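Reagents > Secondary antibodies and conjugates > Veterinary immunology

Saraç Anti-Sheep IgG (H+L), Cross-Adsorbed, Alkaline Phosphatase Conjugate
Catalogue no. 3882

This conjugate is a donkey polyclonal antibody against sheep immunoglobulin G, coupled to alkaline phosphatase from calf intestine. It is made by Saraç and distributed in our region from the Cladholm warehouse. Most of our customers use it for indirect ELISA on sheep serum and colostrum, and a smaller number use it on membranes.

The antibody recognises both heavy and light chains. For this reason it will also show some binding to sheep IgM and IgA, which share the same light chains. If your question is strictly on IgG, please choose the Fc-specific version in the same series. Goat IgG is recognised almost as strongly as sheep IgG, and several laboratories use this same vial for goat work without changing their dilution. Cross-adsorption was done against bovine, horse and human serum proteins.

Supplied as liquid, 1 mL, in Tris buffered saline with magnesium chloride, zinc chloride, 50% glycerol and sodium azide as preservative. Store at 2 to 8 degrees. Do not freeze. The glycerol makes the liquid thick, so pipette slowly and wipe the outside of the tip before you dispense. Spin the vial for a short moment before first opening - in transport a part of the volume likes to stay in the cap.

Suggested working dilution for ELISA is 1:1000 with pNPP substrate. For western blot with BCIP/NBT begin at the same dilution and go further if the background is dark. These are starting points only and each laboratory should make its own titration, especially when the coating antigen is a crude extract.

Please do not use phosphate buffered saline for the last washes or for diluting the conjugate. Inorganic phosphate inhibits the enzyme and the colour will come weak and late. EDTA must also be avoided, because it removes the zinc and magnesium which the enzyme needs. Tris buffered saline with 0.05% Tween 20 is suitable for all steps after coating.

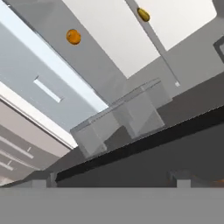 Tomo wrote to us that their plates were giving a yellow colour in every well after they changed to this conjugate, the blanks also, and that the fault was in the blocking. They were blocking with normal sheep serum from an old protocol, and of course the conjugate was binding to it everywhere. With 1% fish gelatin the blanks came down to the level they had before.

We would add that bovine serum albumin is acceptable in most cases, but some cheaper grades contain bovine IgG. The cross-adsorption reduces this problem and does not remove it completely. Skim milk is less recommended with alkaline phosphatase. Samples such as colostrum, milk and tissue extract can contain phosphatase of their own, and for membranes levamisole may be added to the substrate. Levamisole does not block the intestinal form of the enzyme, so your signal is kept.

Each lot is tested by direct ELISA against purified sheep IgG, and the lot sheet is packed in the box. When you order again you may ask for the same lot, if there is still stock in Cladholm. Larger volumes are filled on request, please allow extra time for these.

Related items: Cimari pNPP tablets, Cimari Tris wash concentrate 20x, Saraç Anti-Sheep IgG Fc-specific AP.

For research use only. Not for diagnosis or treatment of animals or humans.

Comments (3)

merinolab
Works well at the dilution given. We went to 1:4000 on purified antigen and still had good colour in 30 minutes. Would be nice to have a 0.5 mL size.

Plate 9
Is the azide a problem if I run HRP on the same plate washer?

Saraç support desk
Azide inhibits HRP, so please rinse the lines well between the two assays. In the diluted conjugate there is very little of it left.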